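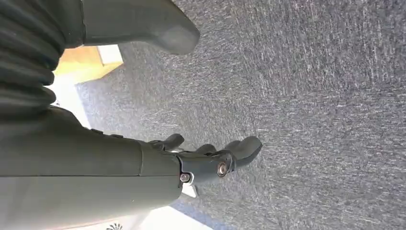 Minutes of the members' meeting, Kitholm Allotment Association

Date: 25 February 2011
Place: upstairs room, Pudstead Library

1. Opening
The chair opened the meeting at seven in the evening. The minutes of the last meeting were read and accepted with one correction: the path to be repaired is the one by the lower gate, not by the upper gate.

2. Money
The balance at the bank is £1,674. The water bill is not yet paid. It is expected before Easter, and last year it was higher than we planned. Three members have still not paid rent for their plots and will receive a second letter.

3. Water tank
Two offers came for the new tank. Pistum asks £1,349 with delivery, but without the concrete base. Tapia asks more and includes the base, and their tank holds 3,000 litres. There was a long discussion. Several members said that we can make the base ourselves in one weekend. Others remembered how it went with the shed floor.
Decided: to ask Tapia for a lower price and to ask Pistum if the tank can be delivered to the lower gate, where the lane is narrow. The chair will write to both.

4. Rent
It was proposed to raise the rent of a full plot by two pounds a year. Six members voted for, four against, one did not vote. The new rent starts in July. Half plots stay as they are.
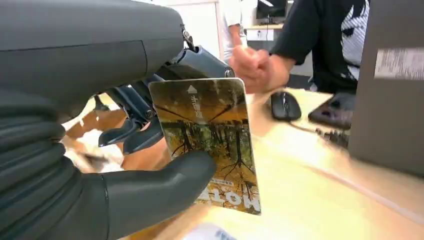
A card held upright.

5. Rabbits
The fence on the east side has holes again. Members with plots on this side asked that the association buys the wire and they will do the work. Agreed, up to £115. Receipts must be given to the chair.

6. Bonfires
The neighbours in the lane have complained of smoke on Sundays. Members are reminded that fires are allowed only after six in the evening and never with painted wood or plastic. A notice will be put on the gate.

7. Other matters
The seed order closes at the end of next week. Who wants seed potatoes should write the sort and the weight clearly on the list in the shed.
One member asked if hens can be kept. The contract with the landowner must be read first. Moved to the next meeting.

The meeting was closed at ten minutes to nine.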